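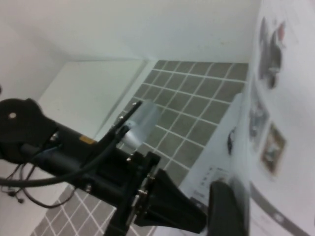
Ultrasonic pest repellers are plug-in or battery devices sold to drive rodents and insects out of buildings with high-pitched sound. Makers often claim that one unit will protect 2,000 square feet, a figure that assumes the sound can travel freely. It can't. High frequencies fade quickly in air and do not pass well through walls, so even in a small room with white walls and a gray tiled floor, any effect would be expected to stop near the doorway.

Evidence

Support for the devices is thin. The Oltstead trial placed Dzene units in 518 homes and logged 3,354 trap checks, but it had no untreated homes for comparison. Its report claimed fewer mice after 8 weeks - a drop that could as easily reflect the trapping itself.
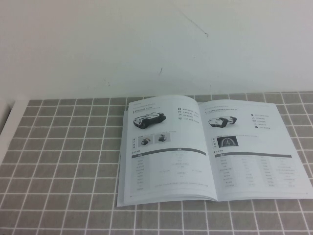

An open booklet on a grid-patterned cloth.

Marketing

Sirnari, a later brand, advertises "shifting" frequencies said to keep mice from getting used to the noise. No test data came with the claim. Briton dropped its coverage figure from the box but kept the word "proven," without saying by whom.

See also: Rodent exclusion; Snap trap; Bait station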